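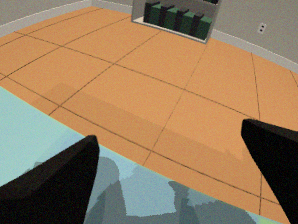
3 min read

Robots at Work: What Happens to the People?

I write about jobs for kids, and my favorite visit so far was to Pandton, a warehouse in Nirnitz where robots help pack board games. I stayed from breakfast until way past lunch!

A robot there has two fingers, and they open and close like your thumb and pointer. Try it right now - pick up a pencil using just those two. Easy, right? Now try it with your eyes shut. A robot has to learn all of that, so it practices inside a computer first. The practice room has an orange tile floor, gray walls and a shelf with black and green blocks standing in a row. If the robot drops a block in there, there's nothing to sweep up.

So what about the people? Before the robots came, 16 packers lifted 1,000 boxes a day, and their backs got pretty sore (mine hurt after three boxes). Now the robots do most of the lifting. Some packers learned to plan the practice lessons, and some check the orders and fix mix-ups.

It wasn't all cheers, though. A few packers told me they miss chatting on the old packing line, and one moved to a different job because she didn't like working next to machines. I think that's fair. Learning a new job when you're already good at your old one is hard!

What job at your school would you give to a robot? And which one would you keep for yourself?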